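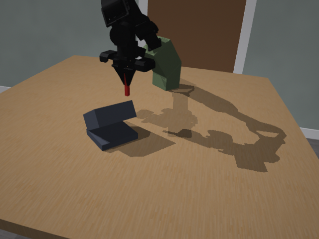 September, 4:40 p.m.

Collection resumed at nine under the revised protocol. The simulated set for the Irnero task stood at 2,941 accepted episodes when the morning run was opened, and a further 70 were added before the midday review. Tsehay Gashaw supervised the queue. The undersigned handled labeling.

The review concerned shadows. With the lamp placed low, the arm throws a long dark shape over the table, and the Zarholm model has been treating its edge as an obstacle. Shaohua Gu proposed that the lamp position be drawn at random for each episode. I supported the change, with the request that the present low setting be kept in the mix – the Nokutbridge laboratory has large windows and will see such light every afternoon.

Of the older episodes, 393 were returned for relabeling. In most of these the release was marked too early, while the fingers still held the red piece. The written guidance on this point was unclear, and I have amended section four accordingly.

Urrutia has asked for a separate batch of 1,000 in which the green block and the blue one exchange places. Approval is pending. Ms. Gashaw expects the renderer to be free from six this evening.

To do: confirm storage, send the lamp ranges to Mr. Gu, close the log.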